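This site uses cookies to remember your settings and to measure visits. By continuing to browse, you accept their use.

Television Studies: The Serial Drama
Handout 4: The Ensemble and the Departing Lead
Course convenor: Dorottya Szekeres
12/1/23

1. Scope of the session

This session considers how a long-running drama redistributes its story lines when the actor at its center reduces his or her hours or leaves. Students should already have read the September handout on pilot episodes, in which the terms "anchor character" and "relief plot" are defined.

2. The case of Morarine

The harbor serial Morarine was built on a single figure, the ferry pilot played by Ilona Bognár. In its early seasons she appears in almost every scene, and other characters are known to the viewer only through their dealings with her. From the third season the writers, led by Bastien Collet, gave the dock office a plot of its own. By the time the pilot left the series, nearly 100 episodes had been broadcast and the office staff carried most of the running time.

Note the order of these changes. The second workplace was established a full season before the departure, and viewers had formed attachments there.

Cast order in the credits is a useful source for this kind of study. Promotion from guest to regular billing often comes several episodes before a character receives an independent plot.
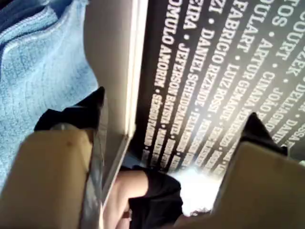
3. A contrasting case

Prustmont replaced its lead between seasons. The new magistrate, played by Volkan Keskin, inherited the office, the clerk and an unfinished trial. Barnabás Bíró has argued that the trial served as a bridge, allowing the audience to judge the newcomer on familiar business. Students may wish to test this claim against the first 2 episodes of the season.

4. Written assignment

Choose one serial drama with a change of lead. Submit an essay of 2,000 words on the handling of the transition. Screen times must be given in minutes, with episode numbers. Plot summary should be kept to one paragraph.

Related items
Handout 3: Cliffhangers and the Season Break
Handout 5: The Spin-off
Screening list: Grundura, season one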